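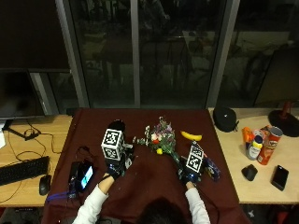 設備案内 > 計測・自動化設備 > 把持動作記録セル Culance

把持動作記録セル Culance
設置、日常保守および修理の手引き

設置場所 Drerport 技術センター Koivisto 棟 323号室
設備責任者 Thoa Trịnh
区分 共用設備(講習修了者のみ操作可)
最終改訂 2025年6月8日

1 設備の概要

把持動作記録セル Culance(以下「本セル」という)は、卓上で行う手作業を、センサー手袋、固定カメラおよびカメラ付き手持ち把持具によって同時に記録する設備である。記録したデータは、当センターの双腕ロボットおよび単腕ロボットの動作学習、把持計画の検証ならびに手先形状の比較評価に使用する。

対象とする作業は、日用品の持ち替え、整列、包装、受け渡しなどである。切り花のように形が一定せず、強く握ると損なわれる物品も扱うことができる。液体を注ぐ作業、刃物を用いる作業および加熱を伴う作業は、本セルでは行わない。

本ページは、利用講習を修了した者および保守担当者を対象に、設置の要領、日常の手入れ、校正、故障時の対応をまとめたものである。データ形式および解析用ソフトウェアについては、別冊「Osau 利用説明書」を参照されたい。

2 構成

本セルは次の機器からなる。

作業台 えんじ色の作業布を掛けた卓。左右に木製の机を配する。
センサー手袋 左右一組。各手の甲側にマーカーキューブを取り付けて使用する。
マーカーキューブ 白地に黒の正方形パターンを印刷した立方体。左右で異なるパターン番号を持つ。
固定カメラ 作業台を見下ろす位置に設置。記録速度は毎秒60コマ。
手持ち把持具 広角カメラを内蔵。映像は円形の視野として記録される。
表示器付き中継器 手袋および把持具の接続状態を表示する。
記録用計算機 記録ソフトウェア Osau を導入済み。

手袋の指部に用いるセンサー、細線および中継器のケーブルは当センターで組み立てたものであり、市販の交換部品では代替できない。部品が必要な場合は設備責任者に請求すること。

3 設置の要領

3.1 作業台

作業布は、しわを伸ばして卓の手前まで掛ける。布の縁が床に届く場合は折り返し、裏側から留める。布の色は背景分離の設定と対応しているため、別の色の布に替えた場合は Osau の背景設定を取り直す必要がある。予備の布は保管棚の上段にある。

卓の脚には位置決めの印があり、床の印と合わせる。卓を動かした後は、見かけ上の位置が戻っていても、必ず第5節の校正を行う。

記録に用いる物品は、作業者の両手が無理なく届く範囲に置く。手の届く範囲を越えた位置に物品を置くと、上体が前に出て頭部がマーカーを遮ることがある。次の試行で用いる物品は左右の机に置き、作業布の上には当該の試行に必要な物品だけを残すことを原則とする。

3.2 照明と窓

室内灯は全灯とし、記録の途中で切り替えない。日中は窓からの光で作業布の明るさが変わるので、ブラインドを下ろす。夜間の記録ではブラインドの使用を任意とするが、窓ガラスに室内が映り込むため、把持具カメラの画像でマーカーの誤検出が続くときは下ろして再度確認する。

作業者の衣服に指定はない。白い袖が照明を強く反射し、把持具カメラの画像で白飛びが生じるときは、Osau の露光設定を「固定」とし、マーカーの輪郭が判別できる値まで下げる。自動露光のまま記録した試行は、品質確認の段階で差し戻すことがある。

3.3 センサー手袋の装着

装着の前に、手を乾いた布で拭き、指輪および腕時計を外す。左右を確認し、指先まで十分に差し入れたのち、手首のバンドを締める。指部の細線をつかんで引かないこと。

マーカーキューブは、台座の突起と溝を合わせて押し込み、固定ねじを軽く締める。締め終えたら手を数回開閉し、キューブが台座に対して動かないことを確かめる。がたつきがある場合は、ねじを増し締めする前に台座の割れを点検する。

ケーブルは前腕の外側に沿わせ、肘の手前で一度留める。卓上に余ったケーブルを束ねて置くと、物品に掛かりやすい。余長は卓の左側に逃がし、中継器の近くで整理する。

3.4 手持ち把持具

把持具は、作業者と向かい合う位置または側方に立つ補助者が持つ。受け渡しの記録では、把持具を持つ補助者のほかに受け手が加わることもある。いずれの場合も、開始前に立ち位置を決め、ケーブルをまたぐ動線を避ける。

レンズの画角は広く、補助者や周囲の物品も視野に入る。記録に含めてはならない書類、名札、私物の画面は、あらかじめ室外に出すか覆いを掛ける。円形視野の周縁では像の歪みが大きいため、マーカーはできるだけ視野の中央寄りに捉えるように持つ。

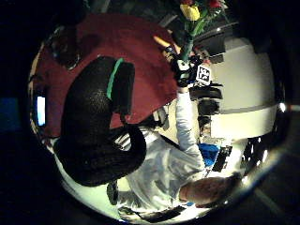
図2 把持具カメラの視野。黒い手袋、花、茎の根元付近の白黒マーカー。

広角画像は歪み補正を施さずに保存する。補正は Osau の後処理で行うので、記録時の画面で直線が曲がって見えても異常ではない。補正後の画像で卓の縁や壁の線が曲がったまま残る場合は、レンズの校正値が古くなっている可能性がある。

4 始業点検

利用者は、記録を始める前に次の点検を行い、結果を点検簿に記入する。

4.1 電源を入れる前
作業布に汚れ、濡れ、めくれがないこと。
手袋の縫い目および指部の細線に、ほつれ、断線、被覆の傷がないこと。
マーカーキューブの印刷面に擦れ、欠け、指紋がないこと。
把持具の指先部に異物の付着がないこと。
ケーブルが椅子の脚の下に入っていないこと。

4.2 電源を入れた後
中継器の表示器が点灯し、左右の手袋が「接続」と表示されること。
Osau の画面で、固定カメラと把持具カメラの映像がともに更新されていること。
左右の指を一本ずつ曲げ、対応する値が変化すること。
手袋を卓上で静止させたとき、キューブの推定位置がふらつかないこと。

点検項目のいずれかを満たさない場合は記録を開始せず、第7節の表に従って処置する。処置後も改善しない場合は、機器に「使用停止」の札を付け、設備責任者に連絡する。

5 校正

5.1 日次校正

日次校正は、その日の最初の利用者が行う。校正板を作業布の中央に置き、Osau の「固定カメラ校正」を選択する。画面の案内に従って校正板の向きを変え、終了の表示が出るまで続ける。位置の残差は2ミリメートル以内を合格とする。

残差が合格の範囲に収まらない場合は、校正板の反り、レンズの曇り、卓の位置の順に確認する。カメラの取付金具には触れない。金具の調整は保守担当者の作業とする。

5.2 手袋の零点合わせ

零点合わせは、作業者が替わるたびに行う。両手を卓上に平らに置き、画面の合図で静かに握り、再び開く。前の作業者の値を流用してはならない。同一の作業者であっても、手袋を着け直したときはやり直す。

5.3 把持具の校正

把持具の開閉量は、付属のゲージを挟んで確認する。ゲージの刻印と画面の値が一致しないときは、把持具を全開にしてから再起動し、もう一度測定する。レンズの校正は保守担当者が定期点検の際に行う。

6 日常の手入れ

6.1 手袋

使用後は裏返さずに吊るし、風を通す。洗濯機の使用および水への浸漬は禁止する。表面の汚れは、固く絞った布で繊維の方向に沿って拭き取る。消毒剤を用いる場合は、布に少量を含ませて布地の部分だけを拭き、指部の電子部品には触れさせない。噴霧器で直接吹き付けないこと。

植物を扱った後は、花粉、葉の切れ端および茎の汁が指先に残りやすい。乾いてから取り除こうとすると編み目に入り込むため、作業の直後に手入れを行う。

6.2 マーカーキューブ

印刷面は、乾いた柔らかい布で拭く。溶剤を含む洗浄液は印刷を傷めるので使用しない。粘着テープで埃を取ることも避ける。面の一部が剥がれた場合、同じパターンを紙に印刷して貼り重ねる処置は認めない。紙の厚みにより面の位置がずれ、推定結果に系統的な誤差が生じた事例がある。

6.3 把持具カメラ

レンズは、ブロワーで埃を飛ばした後、レンズ用の紙で中心から外へ拭く。周縁部の汚れは画像の暗い部分と区別しにくい。白い面に向けた画像で確認するとよい。

6.4 作業布

ブラシで払い、汚れが目立つときは予備と交換する。洗濯は保守担当者がまとめて行うので、汚れた布は所定の袋に入れ、点検簿に交換した旨を記す。

7 故障と処置

症状 手袋の片側が「未接続」と表示される
処置 中継器側のコネクターを抜き、端子の曲がりを確認して差し直す。反対側の差し込み口でも同じ表示になるときは、手袋側のケーブルの断線を疑う。利用者による分解は行わない。

症状 指一本の値が変化しない、または飛ぶ
処置 手袋を外し、該当する指の細線の付け根を目視で点検する。外傷がなければ零点合わせをやり直す。再発する場合は使用を停止する。

症状 キューブの向きが急に反転する
処置 一面だけが見えている時間が長いと生じやすい。二面以上が固定カメラに写る手の構えで試し、解消しなければ印刷面の反射と照明を確認する。

症状 物品に取り付けたマーカーが検出されない
処置 指または葉で隠れていないかを確認し、取付位置を持ち手から離す。マーカーの白い余白は切り詰めない。

症状 把持具カメラの映像が遅れる
処置 記録用計算機の他のソフトウェアを終了する。保存先の空き容量を確認し、不足していれば共有保管庫への転送を先に済ませる。

症状 中継器の表示が点灯しない
処置 電源ケーブルと卓下の開閉器を確認する。異臭または発熱があるときは直ちに開閉器を切り、再投入しない。

8 部品の交換と修理

8.1 交換の基準

センサー手袋は、使用時間が2000時間に達した時点で、異常の有無にかかわらず交換する。使用時間は Osau の「機器情報」で確認できる。左右の使用時間が異なる場合も、交換は一組で行う。

マーカーキューブの台座は、割れ、白化またはねじ穴の摩耗が認められたときに交換する。交換後は、台座とキューブの相対位置を治具で測定し、その値を Osau に登録するまで使用してはならない。

8.2 細線の補修

細線の補修は保守担当者に限る。手袋を中継器から外し、補修台に固定してから、該当する指の保護カバーを開く。断線箇所を切り戻して接続し、絶縁を施したうえで、指を曲げ伸ばししても接続部に張力がかからない長さの余裕を取る。保護カバーを閉じる前に導通を確認し、閉じた後に再度確認する。

補修した手袋は、校正用の握り動作を繰り返して値の安定を確認し、補修記録に担当者名と該当する指を記入して返却する。同じ指で断線が繰り返された場合は補修を打ち切り、手袋を更新する。

8.3 把持具の指先部

指先部の樹脂パッドは消耗品である。表面が光沢を帯び、紙を挟んで引いたときに滑るようになったら交換する。新しいパッドを貼る面は、古い接着剤を完全に除き、指定の洗浄液で拭いてから乾燥させる。左右の厚さをそろえ、第5.3項の確認を行う。

9 定期点検

定期点検は毎年9月に実施する。点検の期間中は本セルを利用できない。対象は、固定カメラの取付金具、レンズの校正値、中継器の電源部、全ケーブルの絶縁および記録用計算機の保存装置である。点検の日程は予約画面に掲示する。

点検によって校正値が更新された場合、更新前後のデータを一つの評価に混ぜて用いるときは、各試行に付された校正番号を確認すること。旧校正値は Osau の履歴に保存されており、削除の予定はない。

10 利用上の注意

飲料を作業布の上に置かない。物品として容器を用いる場合は、蓋を閉め、中身が漏れないことを確かめる。
生の植物および食品は、利用者が当日中に持ち帰るか、所定の方法で廃棄する。
左右の机に置いた私物は、記録に写ることがある。
利用を終えたら手袋を外し、中継器、把持具、記録用計算機の順に電源を切る。
点検簿に記入のない利用が判明した場合、次回の予約を保留することがある。

11 予約と問い合わせ

利用の予約は、当センターの設備予約画面で「Culance」を選択して行う。初めて利用する者は、予約に先立ち利用講習を受けること。講習は設備責任者または保守担当者が実施し、装着、始業点検、日次校正および緊急時の停止を扱う。

故障の連絡には、症状、発生時の作業、中継器の表示内容および Osau の記録番号を添える。使用停止の札を付けた機器は、連絡の有無にかかわらず、設備責任者の確認が済むまで使用できない。

担当 Drerport 技術センター 計測・自動化設備係
設備責任者 Thoa Trịnh(Koivisto 棟)

関連ページ
Osau 利用説明書
共用設備の利用規則
利用講習の申込み
校正板および治具の貸出し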